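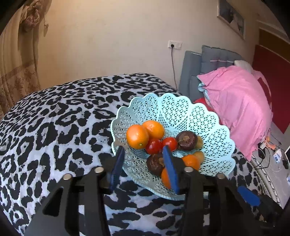
# Zalirstead Openwork Basket, round, aqua

A wide, round plastic basket with a scalloped rim and lattice sides. It is sold for fruit and vegetables that keep at room temperature: oranges, tomatoes, passion fruit, onions, small squash. People also buy it for yarn, bath items and clothespins, and it does fine with those.

The rim is shaped like the edge of a flower. The sides are made up of star and triangle lattice panels with bands of finer mesh running down between them. Air gets through on all sides, so fruit doesn't sit sweating the way it does in a solid bowl. The color is a light aqua. It looks brighter where light falls on it and grayer in shade, so don't be surprised if it seems like a different color in a dim pantry.

## Details

| | |
|---|---|
| Item number | 737 |
| Maker | Zalirstead |
| Material | Plastic, molded in one piece |
| Shape | Round, open top |
| Color | Light aqua |
| Weight, empty | 230 g |
| Carton quantity | 44 |
| Lid | Not included, none made |
| Handles | None; lift by the rim |

## What fits

A mixed load of oranges, tomatoes and a few smaller fruits sits well in it. Put the heavy, firm fruit in first and against the wall. Tomatoes go in last, stem side down if they are very ripe. Small fruit such as kumquats or cherry tomatoes will stay in, but check the size before you use it for berries. Blueberries can work their way into the larger star openings and get squashed there.

We don't recommend it for potatoes with soil on them. The dirt comes through the lattice and ends up on the counter.

## Where to put it

The basket can stand on a counter, a table or a shelf. On cloth it is steady as long as the cloth is on something firm. On a soft surface like a mattress or a sofa cushion, a full basket will lean toward the heavy side, and round fruit rolls.

Keep it off stovetops, radiators and the top of a toaster oven. The plastic softens with heat and the rim won't go back to shape afterward.

It isn't waterproof, obviously. If you rinse fruit in it, let it drain in the sink for a few minutes and put a towel under it when you take it out.

## Cleaning

Hand wash in warm water with dish soap. A soft bottle brush or an old toothbrush reaches into the fine mesh bands, where juice tends to dry. Rinse from the outside in, then turn the basket upside down on a rack. The dishwasher is not recommended - the top rack has been all right for some customers, the bottom rack has warped a few.

Tomato juice can leave a pink tint if it sits overnight. Baking soda and water, left on for 20 minutes or so, takes most of it out.

## Ordering

Single baskets ship flat on their base in a plain box. Orders placed before noon go out the same afternoon. For store orders, the minimum is one carton of 44. Lerach handles wholesale in all regions, and Siham Chraibi is the contact for carton pricing. The August shipment was nearly 1000 baskets and the next one is expected to be the same size.

Other colors are made from time to time. At present we carry aqua only.

## Returns

Unused baskets can be sent back within 30 days. If a basket arrives cracked, keep the box and write to us with the item number. We replace cracked ones without asking for the basket back. Small mold marks on the underside are normal and are not counted as damage.

## Customer notes

**Hanane Alaoui:** I've had mine on the kitchen table since spring. Bigger than I expected from the listing. The rim is comfortable to hold, but use both hands if it's full.

**Driss Slaoui:** Good for oranges. I had a peach go soft at the bottom and didn't notice until it dripped through. I put a folded paper napkin in there now.

**Houda Shawky:** Color is nice. Took one star off because the finer mesh is slow to clean. I would buy it again in white if they made it.

## Related items

- Jarman produce liner, washable cotton, round
- Prirnent drip tray, clear, fits under item 737
- Zalirstead colander, same lattice, with feet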